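FOR IMMEDIATE RELEASE

Feb 8, 2018

Tokar Repair Library opens second counter, drops fee for home desktops

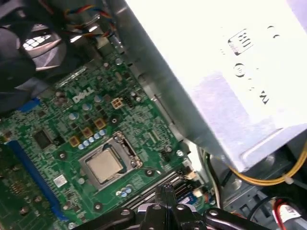 Archana Srivastava wanted to know one thing before anything else: would people still have to book two weeks out just to get a dead desktop looked at? She had been on the list since before the holidays, she told us, and gave up and borrowed her sister's laptop.

Short answer, no. Starting this month the Tokar Repair Library takes walk-ins at both counters. Long answer below.

What is changing

The second counter is in the old Dixit building, ground floor, side entrance on the parking lot. Same hours as the main counter. Same intake form. You can drop off at one and pick up at the other, just say so when you hand the machine over.

The bench fee for home desktops is gone. Parts still cost what parts cost. If a used part is on the shelf and it fits, you get the used part at the shelf price, which is written on the tag. Laptops keep the old fee for now – they take longer to open and the hinges break. Printers, still no. Please stop bringing printers.

Walk-ins are first come, first served. Bring the power cord. Bring the password if you want us to check that the thing starts all the way up, or stay and type it in yourself. Monitors can stay home unless the monitor is the problem.

Why now

The library closed out last year with 171 machines through the door and 76 of those still waiting for a bench spot when the doors shut for the winter break. Too many. A lot of them were small jobs. Dust, a loose memory stick, a dead coin battery, a fan that had quit. Jobs like that should not sit in line behind a full rebuild, so quick jobs now get there own bench at Dixit and the long ones stay at the main counter.

Power supplies are the other big one. Old desktops come in "dead" and the board is fine. From now on every desktop that won't turn on gets a power supply test first, before anybody talks about replacing anything. The supply itself does not get opened. Not by staff, not by members, not at the open bench. They can hold a charge after they are unplugged and there is no repair worth the risk. Bad ones go in the recycling cage.

Parts and booking

Rerkon, the parts yard out past the rail line, will set aside used desktop parts for the library and send them over in bins. Memory, drives, cases, power supplies, fans, cables. Everything gets tested here before it goes on the shelf. If it fails in the first month bring it back and swap it, no paperwork.

Long jobs are still booked ahead, now through Planlow, the same calendar the town pool uses. No account needed. Put in a name and a phone number and pick a slot. If you can't make it, cancel, so the slot opens up for someone else. People already on the paper list do not need to rebook, they will get a call in the order they signed up. That call comes from the front desk number, so pick up please.

Open bench nights

Starting in April both counters will stay open late for members who want to do the work themselves. Tools are there, mats and wrist straps are there, and a bench lead walks the room. Kids are fine with an adult. First topics on the sheet: cleaning out a case, swapping a drive, adding memory, putting thermal paste on without using the whole tube. If there is something else you want, write it on the sheet by the door.

Not covered: data recovery from drives that click, anything with water inside, anything you would be upset to lose and have not backed up. We will tell you who to call.

What we need

Donations of desktops, any age, with or without drives. Pull the drive first if you want to keep it, or leave it in and we will wipe it and give you a slip. Screwdrivers, the small kind. Anti-static bags, clean. No tube monitors, no microwaves, no loose batteries – the transfer station takes all of those and its open the same days we are.

Bench leads are needed at Dixit as well. Training is two evenings and then a few shifts alongside somebody who has done it. You do not need a certificate. You do need to be OK with saying "I don't know, let's check" in front of people.

Membership stays the same price and current cards work at both counters.

Press and general questions: ask at the front desk, Tokar Repair Library main counter, or leave a message on the office line. Calls are returned the next working day.

###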